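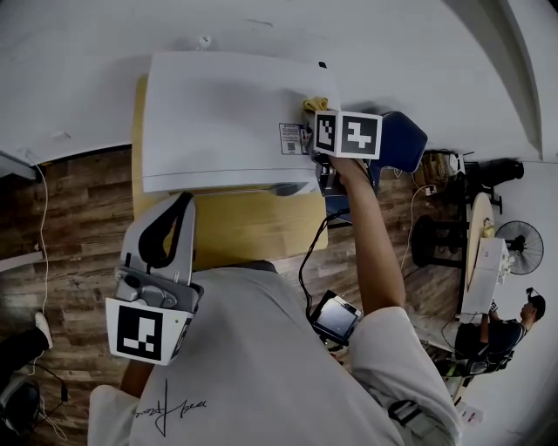
*A worker with two hand-held grippers at a table in the Plolis recording room. The yellow cloth lies on top of the white device.*

## Plolis stops gripper recordings after hinge fault

Plolis has stopped all work with its hand-held grippers after a hinge did not open again during a cleaning task and a worker's finger was pinched. The worker was not seriously hurt and returned to the room the same afternoon.

The company uses the grippers to record how people do small household and office jobs. The recordings are later used to train robot arms. In the task in question, the worker wipes the top of a machine with a cloth, puts the cloth down and picks it up again. One recording takes up to 180 seconds, and each person repeats the task many times in a shift.

According to a short report which Plolis sent to its partners in February, the fault happened shortly after 2 p.m. The gripper closed on the cloth in the normal way, but when the worker released the handle, the fingers stayed closed. The worker put the gripper on the table and tried to free the cloth by hand. At this moment the hinge opened suddenly and closed again on the finger.

"The first mistake was ours and it was in the instructions," said Mali Rees, who is responsible for safety at Plolis. "We told people what to do when the tracking is lost or when the battery is low. We did not write anything about a gripper that stays closed, so each person solved it in their own way."

The grippers are made by Wunov, a small workshop that also supplies the spare parts. Wunov examined the gripper and found that the return spring had moved out of its seat. The pin of the hinge was also worn on one side. The workshop had advised to change the pin after 500 hours of use, but Plolis did not keep a record of hours for each gripper, only for each room. It is therefore not known how long this one was in use.

Plolis has now collected 20 grippers from its rooms and sent them to Wunov for inspection. In two of them the spring was also loose. These will get a new hinge with a small cover over the spring, and the others will get new pins.

The fault has a second effect, on the data. When the fingers do not open fully, the recording can still look correct to the software, and the wrong finger position is saved with the rest. Utonow, which receives the recordings from Plolis, has put aside the files from the affected grippers until they are checked by a person. Rees said that some of them will probably be deleted.

New instructions were given to all workers last week. If a gripper stays closed, the worker must stop the recording, put the gripper down and call the person in charge of the room. It is not allowed to pull at the object or to touch the fingers of the gripper.

Plolis expects the first repaired grippers back before the end of the month. Until then, the rooms are used for training on the new instructions and for checking older files.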